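Lastier Dish Rack, 40 cm

We've been washing up next to this rack at Mondari since October and we still love it! The slots hold 20 plates upright, soup bowls go along the front (even the deep ones), and the drip tray slides out from either end, so it suits a left-hand or right-hand sink.

Weight limit: 124 oz per tier
Feet: soft, replaceable

Rims rest between coated wires, so your good patterned plates can go in with the everyday stuff.

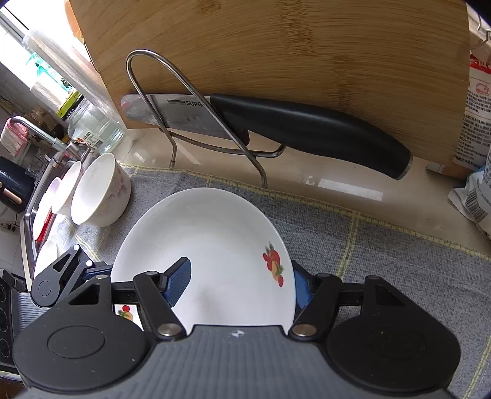
The cutlery cup hooks on wherever you like. Spare cups and feet are sold separately.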